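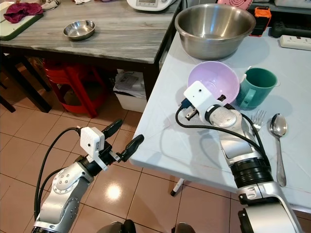

Is the extended cut of Jilley worth tracking down before the sequel?

Posted in Movies & TV, 7/11/18

So I finally watched Jilley over the weekend and I'm completely hooked! I went in knowing nothing except that it had a heist on a ferry, and by the time they got to the dance number in the engine room I was grinning like a fool. I've since seen it two more times (my roommate has asked me to stop humming).

Now I read that the sequel has a release date in December, and people keep mentioning an extended cut of the first one with a different ending. My streaming version runs 141 minutes. Is that the theatrical cut or the long one? And does the sequel pick up from the regular ending or the other one? I'd rather not be lost in the first ten minutes. Please no spoilers for the sequel if you've been reading the set reports, but spoilers for the first one are fine, obviously.

Also, if anybody knows whether the soundtrack album has the full engine room song, I would love you forever. The one I found online fades out right before the drums come back.

Asked by ferrydance

3 replies

marigold_matinee

Oh, you are in for such a treat! 141 minutes is the theatrical cut. The extended one came out on disc from Esus and it's a good bit longer, mostly in the middle. You get a whole extra stretch at the sister's house before the wedding, and it makes her decision at the dock land so much harder. I cried, and I'd already seen the movie three times by then.

As for the ending, it's less different than people make it sound. The theatrical version stops on the two of them looking at the empty suitcase. The long version keeps going into the harbor office, and there's a phone call. You don't hear who is on the other end! The director said in an interview on the Esus disc that the sequel starts from the suitcase and that the phone call "may or may not have happened," so you'll be fine either way. I'd still see the long one first if you can, just for the sister.

About the song: the regular album has the short version. You want the two-disc edition, where it's the last track on disc two and listed under a different title, "Below Deck." The drums do come back, and then there's a second verse that isn't in the movie at all. It's my favorite thing on the album. I play it when I'm doing dishes and nothing gets washed.

One tip if you're buying the disc used: check that the listing says extended on the back cover as well as the front. Early copies had a sticker on the front of the plain edition advertising a "extended preview," and I ended up with one of those. The extras are still fun (the rehearsal footage with the whole cast learning the suitcase swap is a blast), but it's the same cut you already have.

hb_320

its on disc only. not streaming anywhere i could find

popcornledger

Agree with most of what marigold_matinee wrote, but I'd go the other way on the order. See the sequel first, then the long cut. The pacing in the theatrical version is so tight, and if you love the movie the way it is, the extra scenes can feel like somebody paused it to tell you a story. A great story! But I was itching to get back to the boat.

If you want company for it, the Nikolovski is doing a double bill the week the sequel opens, Jilley first and then the new one with a short break between. They haven't said which cut, so it's worth calling the box office. It's a 500-seat house with a real balcony, and the crowd at the last Jilley night there sang along with everything. Tickets for that one were gone by lunch, so don't sit on it.

There's also a thread over on Hivetell where people have been listing every difference between the two versions, scene by scene, with timings. It's very long and wonderful, and somebody there spotted that the captain's hat changes color in the long cut between the wedding and the dock. I had never noticed and now I can't stop seeing it. Skip the last few pages, though. That's where they start on the sequel trailer, and a couple of the guesses sound a little too good.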